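Veltanach Studio Updates
@veltanachstudio

1/ We are sharing details of the November update for Fleltodgate, our co-op mining and trading game. It is the largest patch since launch and changes how convoys, docking and ship repair work. Please read the whole thread before you update.

2/ Convoys first. Players may now link up to 34 ships under one flag. The leader sets the route, and every pilot keeps control of speed and weapons. If the leader disconnects, command passes to the pilot with the longest time in the convoy.

3/ Docking at Stostison has been rebuilt. The old queue placed heavy haulers and scouts in the same line, which led to long waits in the evening. There are now separate bays for each class, and the harbor fee is a flat 985 credits.

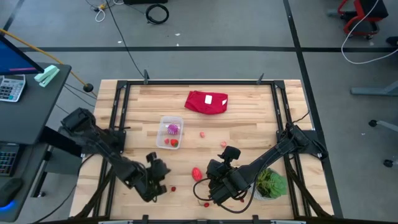 Posted by Miloslav Ševčík, Lead Designer
for @veltanachstudio

4/ Ship repair will no longer pause when you leave the hangar menu. Work continues while you trade, talk to contacts or plan a route. A small icon beside the ship's name shows how much time is left.

5/ We have lowered the price of the Najjar drill from 2829 credits to 1195. Too few new players could afford one before reaching the outer belt. Anyone who bought the drill at the old price will receive the difference in their station account at first login.

6/ Controller support: the left and right triggers can now be assigned separately in every flight mode. Saved layouts will carry over, with one exception — custom layouts made during the open beta must be set up again.

7/ Several long-standing faults have been fixed. Cargo should no longer vanish when a trade is canceled during a jump. The radio voice in the second chapter plays in the correct order. Subtitles stay on screen until the speaker has finished.

8/ One known problem remains. On older graphics cards, the ice rings may flicker when seen from inside the cockpit. Setting shadow quality to medium removes the flicker in our tests. A full fix is planned for a later patch.

9/ Servers will close at 6 a.m. Eastern and reopen at 10 a.m. Please dock before the closing time. Ships left in open space will be moved to the nearest friendly station, with cargo intact.

10/ Ranked matches are on hold until the new convoy rules have been live for two weeks. Season rewards already earned are safe and will be paid out on the usual schedule.

11/ Bug reports should go through the form in the game's main menu — replies to this thread are read, but they do not create a support ticket. Please include your platform and the name of the station where the fault occurred.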